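How Do You Test a Robot's Fingers?

Your hand can pick up a grape or a brick. A robot's hand, called a gripper, often needs the right fingertips for the job. At Firska, Chiamaka Balogun and Arif Ismail compare fingertips to find out which ones work best.

Wide tips and narrow tips 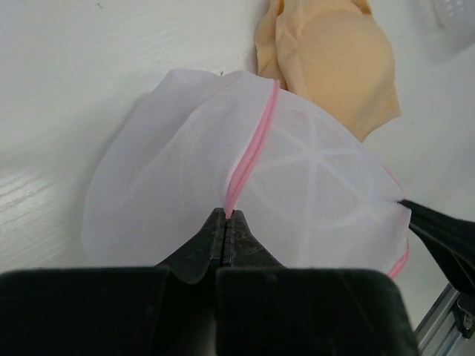
Wide tips are good for boxes and cups. They touch a lot of the object, so it does not twist. Cloth is harder — it bends wherever you push it. A zipper on a mesh laundry bag is a small thing to hold, so pointed tips like these black ones can pinch right at the pink part. A second gripper can hold the edge of the bag.

Keeping it fair

Chiamaka and Arif try each pair of tips 20 times with the same bag. They change the tips and leave everything else alone. Arif writes down every try, even the bad ones. So far the notebook has 508 tries in it.

The end of a zipper is the hardest part to grab. It is thin, and the mesh folds around it.
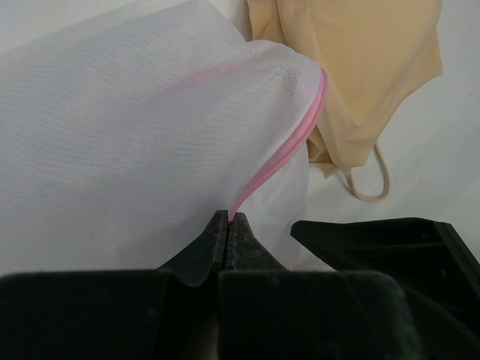
Try it at home

Put on thick mittens and close a zipper. Then do it with bare fingers. Which was faster?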